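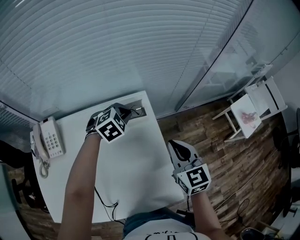
Figure 3. Avant-bras au-dessus d'un bureau blanc, chaque main tenant une pince surmontée d'un cube à motifs noirs et blancs.

4.2. Ce que disent (et ne disent pas) les vidéos de rusta

La rusta, lancer de grains et de coquilles de noix sur le seuil d'un logement neuf, est présentée dans la plupart des publications comme une coutume « millénaire » de la vallée de Khondokar. L'adjectif revient avec une régularité suspecte. Il figure déjà dans la légende de la première vidéo que nous ayons pu retrouver sur Nudberg, mise en ligne un mois de septembre par un compte consacré aux voyages, et on le relit ensuite presque mot pour mot chez ceux qui l'ont reprise. Aucun de ces comptes ne cite de source. Awwad et Qaisi voient dans cette stabilité de la formule le signe d'une mémoire partagée ; nous y voyons plus simplement du copier-coller.

Le corpus comprend 2048 publications, dont 308 contiennent une séquence originale. Les autres sont des rediffusions, des montages ou des réactions filmées. Cette disproportion devrait rendre prudent quiconque parle, comme Oyelaran, d'un « engouement populaire » pour le rite. Une vidéo vue un très grand nombre de fois reste une seule vidéo, tournée devant une seule porte, et l'on ne peut rien en tirer sur la fréquence du geste dans les familles de Khondokar. La confusion entre l'audience d'une image et la vitalité d'une pratique traverse pourtant une bonne partie de la littérature récente, y compris des travaux par ailleurs soigneux.

Restait à interroger les intéressés. Nous avons mené 14 entretiens avec des personnes nées dans la vallée, certaines y résidant encore, d'autres installées à Jornstead. Les réponses ne se laissent pas ranger facilement. Plusieurs interlocuteurs se souviennent d'avoir vu jeter du grain, mais à la première sortie des bêtes, et jamais sur un seuil. Une femme décrit bien un lancer devant la maison de sa sœur, avec du riz, « parce qu'il en restait ». Quant aux coquilles de noix, que toutes les vidéos montrent en gros plan, deux personnes seulement les mentionnent d'elles-mêmes, et l'une d'elles précise qu'elle en a entendu parler par son neveu, qui l'avait lu sur son téléphone.

Faut-il en conclure à une invention pure ? Nous ne le pensons pas, et l'hypothèse inverse nous paraît aussi commode que la première. Hadi Atallah, dans sa thèse sur les rites domestiques de la région, relève des usages de seuil assez variés : eau versée, pain rompu, fil coupé. Rien n'interdit que la rusta ait existé sous une forme modeste dans quelques hameaux. Mais aucune des descriptions qu'il recueille n'emploie ce mot, et Atallah lui-même reconnaît ne l'avoir rencontré qu'après la fin de son enquête. L'étymologie proposée par Issa, qui rattache le terme à un verbe signifiant « répandre », repose sur une seule attestation orale. Elle est séduisante, mais nous préférons la laisser de côté.

La question économique est moins discutée, à tort selon nous. À Jornstead, des agences d'événementiel vendent désormais la rusta clés en main, avec grains teints, coquilles polies et cadreur, pour des fêtes réunissant jusqu'à 200 invités. Il est tentant d'y lire la récupération marchande d'une tradition authentique. Encore faudrait-il établir que la tradition a précédé l'offre. Or les dates dont nous disposons sont trop lacunaires pour trancher : les agences n'archivent pas leurs catalogues, et l'heure de publication affichée par Nudberg change lorsqu'un compte modifie sa légende. Nous avons dû écarter pour cette raison une chronologie que nous avions d'abord jugée acceptable.

Un dernier point concerne les commentaires. Les internautes qui se disent originaires de la vallée y sont nombreux à défendre le rite contre les moqueries, parfois avec vigueur. Qaisi tient ces prises de parole pour des témoignages. Nous n'avons aucun moyen de vérifier l'origine déclarée des auteurs, et défendre une coutume tournée en ridicule n'oblige pas à l'avoir pratiquée. Ces messages renseignent sur un sentiment d'appartenance, sujet légitime, que nous reprenons en 4.3. Ils ne peuvent pas servir à dater un lancer de noix.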